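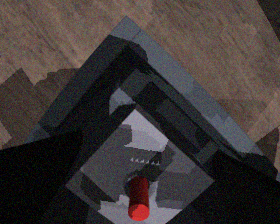 Sollport weekender, and why I'm keeping the small stick

I got back from Sollport late last night and I want to write this down before I start remembering it as better than it was. I entered two brackets, went one and two in the first and three and two in the second, and spent more money on chips than on entry fees.

For anyone new here, I play Kona, a slow character in a game that rewards fast ones. I've played her for 241 hours according to the menu screen, which doesn't count training mode. My online rating was 3,566 when I left the house. I mention it only so you know what level we're talking about. People with that rating get knocked out of offline events before lunch all the time.

The venue was the function room over the Ondeo, the old bingo hall near the station. Ayana Berhe ran the desk and kept things moving. Pools started at half ten as advertised. My first match was against Marcelino Guerra, who I've played online plenty of times and never met. He was very friendly and beat me 2-0. In the second game I had him in the corner with a full bar and went for the overhead three times in a row. He blocked all three. I'd have blocked them too.

My second match went better, a 2-1 against a lad from Pimentel whose tag I didn't write down. Sorry if you're reading. Then Emerson Guimarães put me out. His plan was to walk backwards until I got bored and jumped, and I got bored and jumped.

Between brackets I sat in the casuals corner and had a long set with Amra Dumitrescu. We played first to ten and I lost 10-6. She noticed something I'd never picked up on, that I press a button every single time I land from a blocked jump-in. After she told me, I tried to stop and couldn't. It took most of an hour before I landed once with my hands still. I've since gone back over my saved replays and it's there in nearly all of them, including the ones I won.

The side bracket was in the afternoon and I did what I could with that. I won three, one of them against a player who had clearly never fought Kona and kept trying to throw her out of her armoured step. The two I lost were both close. In the last one I dropped the combo that would have won it, the easy one, the one I can do while talking. My hands were cold and I was thinking about the next round.

Now the stick. Several people asked about it, so I'll put the answer in one place. It's a small case I bought second-hand a year ago, and it weighs very little, so on a hard chair it slides about on my lap. I had been planning to replace it with something bigger. Jucélia Queiroz let me use hers for a few games and it was lovely, very solid, with a proper weight to it. It also wouldn't go in my rucksack, and she told me she has to take it as a separate bag on the train. I've stuck a strip of rubber drawer liner on the bottom of mine instead. It cost less than a sandwich and it doesn't move now.

Top eight was worth staying for. I won't go through every match because the stream is up and you can watch it yourself, but look for the losers' final. It goes to the last round of the last game with both players on no health at all, and the noise in the room made the microphone cut out.

I missed the 19:40 train and got the one after. I practised landing without pressing anything on the table edge, with no stick and no game, and a woman across the aisle moved seats.

Next one is in March, same room. Entry is going up a bit to cover the hire of the extra monitors. I've put my name down for the main bracket only this time. Until then I'm doing twenty minutes a day on blocked jump-ins and leaving the overhead alone.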